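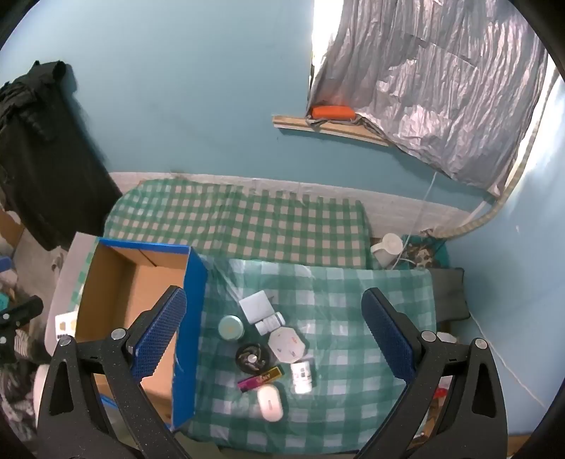 Rules for clearing a table with a handheld gripper: what do you hold people to?

I look after the written procedure for a small group that records pick and place work in ordinary homes. We use handheld grippers with padded fingers, and the usual job is to move small household things from a tablecloth into an open cardboard box. Our current procedure is one page and people read it in different ways. Some of them move the box closer when a reach is awkward. Some smooth the cloth between runs. One person takes the closest item first every time, so all of his runs look alike.

I have to send a revised version out by 23rd December. What do you put in writing, and what do you leave to the person holding the tool? I also need something on bottles and medicine cartons, which we have no rule for at all.

Posted by tablerunner_46

Dudek

We went through this last year. The rules that stayed in our procedure are these.

The box does not move once a run has started. If you can't reach it, stop, mark the run as void and set up again. Same for the table.

Leave the cloth as it is. Wrinkles are fine. If the cloth drags along with an item, let go, back off and try again from a different side. Don't hold the cloth down with your free hand. The free hand stays out of it completely, and that is the rule people break most.

Change the order of the items. We print an order sheet for each session and the person follows it. Before that, everybody did the easy square boxes first and left bottles lying on their side for last.

A dropped item stays in the run if it lands on the table. If it lands on the floor, the run is void. Pick it up by hand afterward.

Clean the finger pads before every session and look at the pivot screws while you're at it. We had one work loose in the middle of a session and lost 11 runs because the fingers no longer closed straight.

For speed we only say "the pace you would use to put groceries away." We tried giving a number of seconds per item and it made people rush.

Jorkier

just film more and sort it out later. we did 80 runs in one weekend with no written rules and kept 40 of them, good enough for us

Pedora

I agree with most of what Dudek wrote, except that I would keep the floor drops and label them. Whoever uses the recordings can filter them out, and you can't get them back once they're deleted.

On bottles and cartons: empty containers only, caps tight, and no label with a name or a prescription on it. Check this before anything goes on the table. Blister packs should be empty too. If there are kids or pets in the home, the person hosting the session has to agree to the item list beforehand, and everything gets collected again when you leave. Small round cases roll under furniture, so check the floor.

Cards and papers with writing on them should go in a drawer, even when they are lying off to the side and have nothing to do with the task.

Write down what people may leave alone as well. Ours lists curtains, clothes on hooks, cords that are out of the way, and anything on a windowsill. Without that list, half the session goes to tidying a room that was fine as it was. A cord that crosses the spot where you stand does get moved.

Last thing, put a version number on the page and have people enter it with each run. Hokmont, the group we share recordings with, sent a whole batch back to us because we couldn't say which rules it had been made under.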